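House Rules for Robots
by Adhiambo Ogola

Your house has rules. Shoes off, no juice on the sofa, and whoever finishes the biscuits must own up. Robots have rules too, and theirs are much longer. The rule book at Simiyu, a workshop where robots learn to tidy up, has 70 pages and not one joke.

Rule one is the big one: don't hurt anybody. A robot arm can't tell that your elbow is an elbow unless someone has taught it to notice. So the people who set it up decide how fast it may move and how hard it may push. They also fit a stop button, usually large and red, so that even a grown-up can find it.

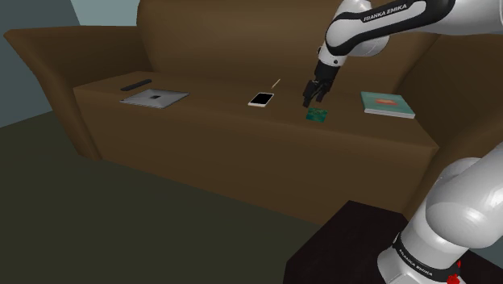 Rule two is to practise somewhere safe. Plenty of robots have their first lessons inside a computer, where a dropped laptop costs nothing and a squashed phone can be put right by starting again. At Simiyu a new tidying job has to go well 300 times in the computer before a real arm may try it. You probably didn't practise loading the dishwasher 300 times. It shows.

Rule three is to go gently near things that belong to people. A book can put up with a firm grip. A pair of glasses can't, and your gran will want a word.

Rule four is to write down what went wrong. Engineers keep a list of every bump and muddle – even the embarrassing ones – and read it before they change anything. My brother keeps a list like that about me, but I don't think it is for safety.

If you ever visit a robot, stay behind the line on the floor and wait until you are told it has been switched off.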